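Home | About | Archive | Sewing | House | Contact

Sorting out the trinket box

Posted in October by Irina Radu
8 comments | 56 shares

I have been putting off the small things. The clothes got done over the summer, and the books went in one long evening, but the little stuff stayed where it was, in an old tea tin and two zip bags at the bottom of the closet. Keychains, beads, charms off bracelets, the odd earring, hair clips with the spring gone. None of it takes up much room, so it never felt urgent.

Then the tin fell off the shelf and the lid came off and I had to pick everything up anyway. I figured that if I was going to be on the floor I might as well sort it.

I started by making piles on a tray. Metal in one corner, beads in another, anything with a broken clasp near the edge. I did this for an hour before I saw it was the wrong way to divide things up. I don't look for something because it's metal. I look for it because I want to put it on a zipper or a bag, or because somebody gave it to me. So I started over with use in mind: things that hang on something, things to sew on, things to keep, and things to give away.

The hanging pile was the biggest. I had forgotten how many keychains came home from trips. There's one from Hidthorpe, from the year it rained the whole week, and one from a gas station that I can't place at all. Most of the split rings were fine. A few had opened up a little and I closed them with pliers.

The beads were harder. Loose beads are no trouble, they go in a jar. But I had a lot of beads that were still part of something, with a fitting or a loop at the end, and I kept wanting to take them apart and then not doing it. In the end I left them whole. A bead drop with its hardware still on is easy to hang from a zipper pull - once you've taken it apart you need head pins and an afternoon.

For storage I bought a compartment box from Prida. It has 10 sections and the dividers lift out. I took out two of them to make a longer slot for chains. The lid closes flat against the dividers, and that matters to me more than anything else, having owned one where it didn't and the seed beads traveled.

The box can't go in the big bin with the yellow things. I tried that last year and it just slid to the bottom. It needs to stay out where I can reach it, either on the shelf by the wardrobe or under the loft bed. 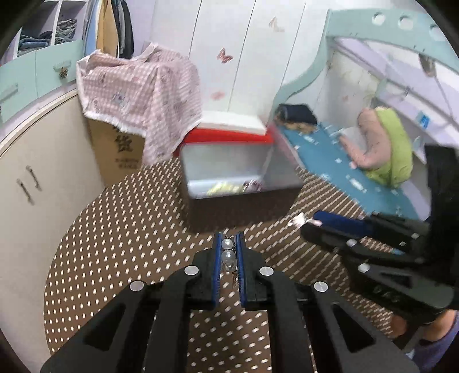
Radu Lungu wrote to me after my last post that small ornaments should never be stored together at all, that pearl finishes get scratched by anything metal and each one ought to have its own paper twist or little bag. He lost the coating off a whole string that way. I believe him, but I know I won't unwrap a paper twist every time I want to see what's in it. I settled on a square of felt in the bottom of the pearl section and no metal chains next to it.

The give-away pile went into an envelope. My niece gets first pick when she comes for Crăciun, and whatever she leaves will go in the school craft drawer.

Still to do: the buttons. They're in a cookie tin and I haven't opened it. I also have one earring with a green stone, and if the other one shows up I'll be glad, but I've put it with the sew-on things for now.

Filed under: House, Small storage
678 views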